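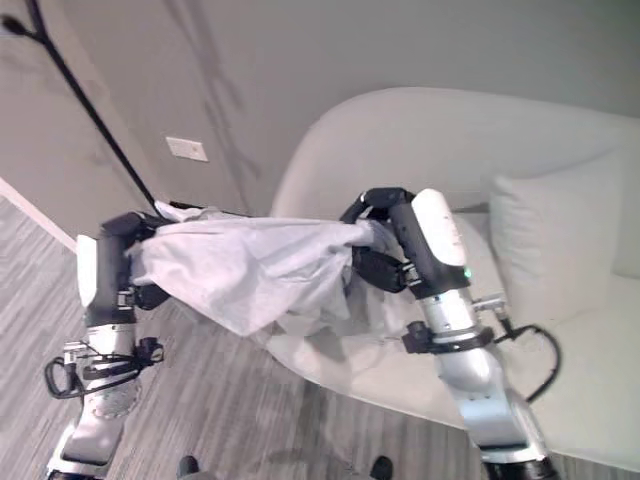
Two-arm hold: both grippers keep the cloth stretched over the seat.

Products > Manipulation > Soft Materials > Warau

Reading time: 4 min

Warau two-arm cloth handling package

Warau is a software and gripper package for robots with two arms which have to handle clothes and other soft textiles in living rooms, waiting rooms and similar places. It is developed by Dadel on the base of our own research on regrasping. The package is offered to laboratories and to integrators who already have a two-arm robot and want to begin with cloth without building all the steps by themselves.

The research question

Most published folding work begins on a flat table, with the garment already spread. In a home the garment lies on upholstered furniture, which is soft, has curved surfaces and gives little contrast when the colors are similar. The edge of a pale cloth on a pale seat is difficult to find from one view only. We wanted to know if a robot can come from this situation to a held and open cloth with no table between.

The method

Warau divides the task in four stages. First, one gripper goes into the pile and takes any fold that stands high enough. Second, the arm lifts, and the hanging shape is compared with the shapes in the Wesby library. Third, the other gripper takes the lowest point or a visible corner. Fourth, the two arms move apart until the fabric between them stops to become longer, measured by the force at the wrists.

The first grasp does not need to be a good one. The system is permitted to take the cloth in a wrong place and to correct it in the air. This was the largest change against our older version, in which the planner was searching for a collar or a hem before any contact. 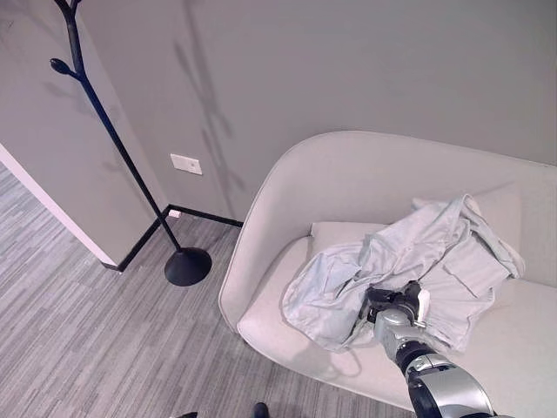
First grasp: the gripper takes a fold of a crumpled shirt on the seat.

Results

The method was evaluated in our test rooms at Kulkarni with shirts, towels and light blankets. From 152 trials, 145 ended with the cloth held open between two grippers inside the time limit of 70 seconds. Five of the remaining trials failed at the second grasp. In the other two, the gripper closed also on the upholstery and the force limit stopped the arm, as it should. Shirts with long sleeves needed more regrasps than towels. Very thin fabrics were not part of this evaluation and we cannot give a value for them.

The Wesby library which is delivered with the package contains 1,182 recorded hanging shapes. Users can add their own recordings with the tool supplied. New recordings are used after the next restart.

Contents of delivery

One pair of finger sets for textile
Warau planner, license for one robot
Wesby shape library with recording tool
Mounting drawings and cable plan
Evaluation protocol as used at Kulkarni, with blank trial sheets

Requirements

Two arms with force measurement at the wrist
One color camera at head height, looking down to the work area
Free space on both sides of the furniture for the elbows

Please note that folding is not included. The package ends when the cloth is held open. An interface to give the held cloth to another planner is described in the manual.

Availability

Orders are accepted from 3/9/20. Laboratories that used the November test version can change to the present one without new finger sets, but the wrist calibration must be repeated. For a quotation, please tell us the arm model and the type of the flange.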